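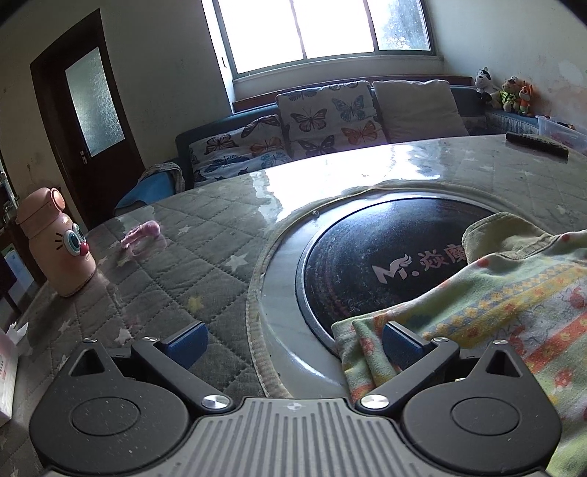

Junior Dividend Analyst / Writer (part time, could go full time in August)

Pallitby, remote or in our office, your pick

Posted Sun 29 April

Who we are

Pallitby puts out a weekly letter on dividend stocks and income funds. 877 paying subscribers, plus a free list that's a good bit bigger. Small shop. We cover utilities, pipelines, REITs, preferred shares, a few dull consumer names that keep paying. No options, no crypto, no day trading calls. If that sounds boring you will not like it here.

Funmilayo Anozie edits the letter and does the final read on everything. Tamunoemi Nnaji runs the data side and would be your day to day boss.

What the job is

- Keep up our dividend tracker, which we call Obi. 646 tickers right now. Declared dates, ex-dates, pay dates, cuts, raises, specials. Filings first, press releases second, never a message board.
- Write 2 short company notes a week, 400 words or so each. Payout ratio, free cash flow, debt coming due, what management said on the call, what we think.
- Listen to earnings calls in season. It gets busy. Some days three or four calls, and they overlap.
- Help answer reader mail. Mostly tax form questions and "why did my fund's payout drop". We don't give personal advice and you'll get a short sheet on what we can and can't say.
- Proofread the model portfolio page before it goes out Thursday night.

What you need

Can read a cash flow statement and say in plain words what's wrong with it. Know the difference between return of capital and a real distribution, and why a reader should care. Decent with spreadsheets, lookups and pivot tables at least, no macros needed. Writes clean and short. Hits a deadline or tells us early.

A year or two at a bank, brokerage, fund company, accounting firm or newsletter would help. Not required. Our last hire came from a county payroll office and was very good. Finance degree fine, no degree also fine.

Nice to have: REIT background (funds from operations, adjusted and otherwise), Canadian stocks, bond math, any kind of scripting.

What you can't do

Trade anything we're about to write about. Five business days before and five after publication, hands off. You'll list your holdings when you start and again every quarter. Applies to everyone incl. the editor. If you have a big position in something we cover, tell us up front, it's usually workable.

Hours and pay

25 hours a week to start, more during earnings season and those extra hours are paid. $34 an hour. Paid every other Friday. Paid time off builds from day one. No bonus tied to subscriber numbers or to how the picks do, we don't want anybody writing with that in their head.

If it goes full time in August you get health cover and a retirement match, terms in the offer letter. We expect it to but can't promise, depends on renewals.

You need to be free 8 to noon Eastern most weekdays. The rest of the hours are up to you. Must be able to work in the US already, we can't sponsor right now sorry.

Tools

We send you a laptop. Filings and price data come through Lurura, the letter itself is built in Bresteletti. Don't worry if you haven't used either one, takes a week or so to get the hang of it.

How to apply

Send one email with:

1. Resume, one page, two if you really must.
2. A 300 word note on any company that cut its dividend in the last five years. Was it the right call? Could a holder have seen it coming, and from what number? Pick a company you don't own.
3. When you can start.

No cover letter. PDF or plain text please, no shared links, half of them don't open for us.

Put "Junior analyst" and your last name in the subject line. The address is on the contact page, goes straight to Tamunoemi.

What happens next

We read everything. Last time we had 105 applications so give us two weeks. People on the short list get a phone call, half an hour, then a paid test: update ten rows in the tracker and write one note from a filing we pick. Flat $150 whether you get the job or not. Then a video call with Funmilayo, mostly going over her edits on your test note, so bring quesitons.

No recruiters. No AI written samples, we will ask you about your numbers on the call.

Already applied last fall? Apply again, just send a new sample. Open untill filled.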